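Notebook – folding and sorting bench, March

Started at 8, finished before lunch. Plan was to work through the mixed clothing and cloth from the Kurlow delivery and get the new fold cards tested on things that don't fold easily. The plain T-shirts were done last time and I have nothing to add on those.

1. Garments with hardware

Pulled the difficult pieces first. The ones with snaps, cords and stoppers are where the fold cards fall apart, as the card assumes a flat front and two sleeves. A cord stopper under the top layer leaves a lump, and the stack leans after three or four pieces. Nuria Endale suggested tucking all cords inside before the first fold. I tried it on 3 pieces and it adds 20 seconds each, which we can live with.

The pink one is light cotton-type cloth and creases as soon as it is put down. Its metal stopper hangs on a short cord, so that goes in first. The red and black buffalo check is a brushed flannel, thicker, and holds a fold much better. I would not put the two in one stack again – the flannel slides on the smooth cloth.

Order to try next time: separate, shake out, close snaps, cords in, then fold.

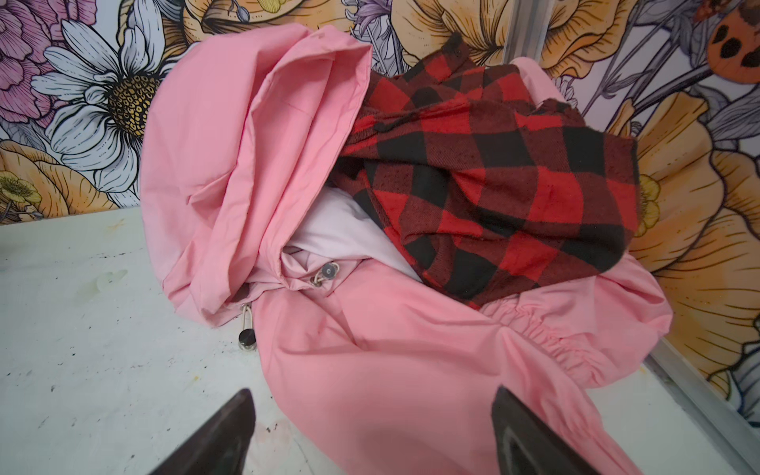 2. Prints

Second half of the morning went on patterned cloth. The question was whether a busy print makes it harder to find the edge and the center line by eye. For me, yes. On the plain colors I found the middle quickly. On the big floral I kept lining up on a flower instead of the edge and had to start over twice.

Big pink and yellow peonies, white daisies, everything outlined in black on pale gray. There is also an orange moth between two of the peonies, which I used as a landmark in the end. Works fine as long as you always come back to the same moth. Nuria does it by feel along the edge and doesn't look at the pattern at all. She was faster.

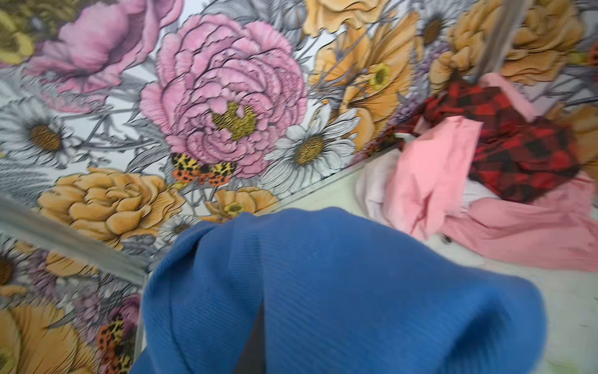

3. To do

– Rewrite card 18 so cords and stoppers come before the first fold.
– Ask Kalletti if they still have the wider trays. The flannel pieces stick out over the side of the narrow ones.
– Put prints and plains in separate bins when the next delivery comes in.
– Tikach labels are peeling off again. Try the cloth tape.
– Nuria has the timing sheet, copy it in here when she is done with it.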